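4.2 地面作为一种收纳设施

在 Canholm 工作间的平面图上，收纳设施共有三类：靠墙的 Dromura 层架、门边的矮柜，以及一排挂钩。平面图没有画第四类，也就是地面。我们在现场待得越久，越觉得这是绘图者的疏忽。以任何合理的标准衡量，地面都是这间屋子里最受欢迎的收纳位置：不需要弯腰以外的技能，不需要钥匙，没有标签，容量上限由过路人的步幅决定。

本节讨论物件如何到达地面，如何在那里停留，以及人们在整理时如何谈论它们。编码方式沿用 3.4 节：一件物品若在连续两次巡查中处于同一位置，记为“停留”；若在两次巡查之间移动但仍在地面，记为“迁徙”。“迁徙”一词是 Ishbel Matheson 在试编码阶段随手写在页边的，后来我们试过用“位移”替换它，两名编码员都不肯改口，只好保留。工作间地面的一部分见图1。

巡查历时10天，每天早晚各一次。登记在册的物件为393件，其中74件至少有一次被记录在地面上。这个数字不含本来就该立在地上的东西，例如椅子、垃圾桶和柜子本身。判断何为“本来就该”花去了编码会议的大部分时间。有争议的是一只脚凳：一派认为它生来属于地面，另一派指出它在 Dromura 层架上有专门的格子，格子上还有打印的名字。最后我们依据标签裁定，脚凳计入74件。脚凳的使用者对此没有异议，脚凳在余下的巡查中也没有回到过格子里。

物件到达地面的途径比预想的单调。多数记录可以归入“暂放”，即当事人在访谈中使用“先放一下”“就一会儿”“回头再说”之类的表述。我们曾打算以这些表述为依据，估算当事人预期的停留时长，再与实际时长比较，结果发现“一会儿”在语料中可以指倒一杯水的工夫，也可以指整个九月。同一位受访者在同一次访谈里用它指过这两者。因此下文不再报告预期时长，只报告实际时长，附录 B 中相应的一列留作空白，以示对原计划的尊重。

少数记录属于“溢出”：层架已满，新来的东西没有位置，于是顺着重力寻找归宿。溢出在靠近门的一侧较为常见，这与 Dromura 层架的安装方式有关。按照安装说明，最下层应离地留出一掌高的空隙，便于清扫。这段空隙在验收时确实便于清扫，随后便以惊人的效率变成了一层没有编号的搁板。清扫人员对它的称呼是“底下”，使用者的称呼是“下面那层”，后者把它当作家具的一部分，前者没有。两种称呼之间的差别，大致就是本文的研究问题。 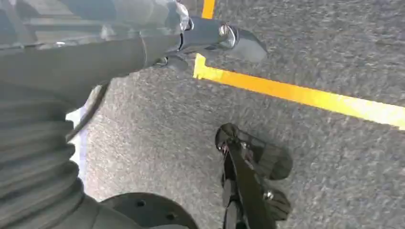
停留时长的分布并不均匀。一部分物件早上出现，晚上消失，与一般人对“暂放”的理解相符。另一部分一旦落地便获得某种居留权，旁边的人绕着走，绕行的路线逐渐固定，到后来即便东西搬走了，人还会照旧绕一下。Rosalind Haddad 在第二轮访谈中问过几位受访者为什么在那里拐弯，得到的回答包括“那儿有个箱子”。当时箱子已经收进柜子两天了，提问者和回答者都正看着那块地方。

我们起初把这种绕行视为噪声，后来改为单独编码。理由是它会影响后续的摆放：绕行线内侧的地面由于没有人走，很快被认作“空着的”，于是吸引新的物件。换言之，第一个箱子走了，它的位置还在，而且等着人来填。前人的收纳研究多把位置视为家具的属性，例如一格、一屉、一钩；在我们的材料里，位置至少有一部分是由脚步维持的，家具只提供了开头。

接下来谈整理。观察期内安排了一次集体整理，日期事先贴在门上。整理结束后的当晚再行登记，有376件位于各自的标签位置或其相邻格，余下的17件中有一部分仍在地面。单看这个结果，整理是成功的，参与者的自我评价也相当高，有人建议拍照留念。可是如果追踪这些物件的去向，情况要稍微复杂一些。“相邻格”这一类别是为照顾编码的可行性设立的，我们没有料到它会如此繁忙。胶带进了绳子的格，绳子被推到下一格，下一格原有的东西再往旁边让，如此传递，直到层架尽头的那件东西无处可去，被放在了“下面那层”。从标签的角度看，每一步都只差一格；从最后那件东西的角度看，它是从眼睛的高度搬到了脚踝的高度。

参与者对这一过程的解释值得引用一段。一位受访者说：“我没有动它，我只是给别的东西腾了点地方。”另一位说：“地上的都收了，就剩放在地上的。”第二句话在转录时曾被当作口误，由 Matheson 带回去请本人核对，本人表示一个字也不用改。按照她的用法，“地上的”指掉落的、碍事的、没人认领的；“放在地上的”则是有人放的，放是一种行为，有行为就有主人，有主人就不归整理管。这一区分我们的编码手册里没有，而屋里的人用起来毫不费力，也从不出错。

按照她的区分重新编码之后，几个先前看来矛盾的现象变得好理解了。整理时，有人会把一卷纸从地面捡起来归位，同时跨过旁边的一只袋子，看也不看。录音中没有任何关于袋子的讨论。袋子的开口朝墙，提手整齐地搭在一侧，这些细节被当作它“被放过”的证据。相反，一件歪着的东西，无论多么贵重，都有被收走的危险。我们没有足够的案例来检验摆放的端正程度与幸存概率之间的关系，不过访谈里确实有人承认，自己离开前会用脚把东西拨正。

标签的作用也需要重新估计。工作间使用 Vainio 标签带，白底黑字，贴在格子的前沿。项目初期大家普遍认为标签不够多，后来增补了一批，把“杂项”拆成了更细的几类。增补后的标签得到了认真的阅读，受访者多能背出它们的顺序，其中一位还指出了一处错别字。至于东西放在哪里，则基本维持原状。“杂项”的格子虽已改名，仍被称作“杂项”，里面的内容也继续支持这一称呼。曾有人提议直接在地面上贴标签，给出的理由是实事求是。提议没有通过，反对者担心一旦贴了，就等于承认。

我们认为这一担心触及了问题的关键。地面之所以好用，恰好在于它没有被写进规则。放在层架上的物件可以放错，放在地面上的物件无从放错，顶多是放得久了些。使用者由此得到一块不必解释的区域，代价则由走路的人和扫地的人分摊。在 4.1 节讨论过的 Haller 工作间，地面曾用色带划出“允许暂放区”，据其使用者回忆，区内很快堆满，区外照旧，色带本身后来卷了边，成为登记表上的一件地面物品。两处的情形不能直接比较，Haller 的面积更大，使用者流动也更频繁，但方向是一致的。

需要说明几点限制。第一，巡查只在早晚进行，白天的短暂停留没有进入统计，“迁徙”的次数因此偏低，有些物件可能在两次登记之间离开地面又回到原处，我们对它们的生活所知甚少。第二，登记者自己也使用这间屋子。Haddad 的背包在巡查中两次被记为地面物件，她对第一次记录提出过申诉，依据是当时她正要拿起来；经讨论，申诉驳回，记录保留。第三，登记这一行为本身会促使人收拾。头几次巡查时，只要有人拿着表格进门，就会有人弯下腰去。这一效应在观察后半段明显减弱，到最后，受访者会主动把脚抬起来，方便我们看清底下的东西。

对后续设计的含义留待第 5 节讨论，此处只提一点。如果层架底部的空隙注定要被使用，那么把它做成封闭的踢脚，或者干脆装上一块像样的搁板，都比继续在图纸上写“清扫空隙”来得妥当。我们向层架的安装方转达过这个看法，对方回复说空隙是为清扫预留的，并随信附上了安装说明的第一页。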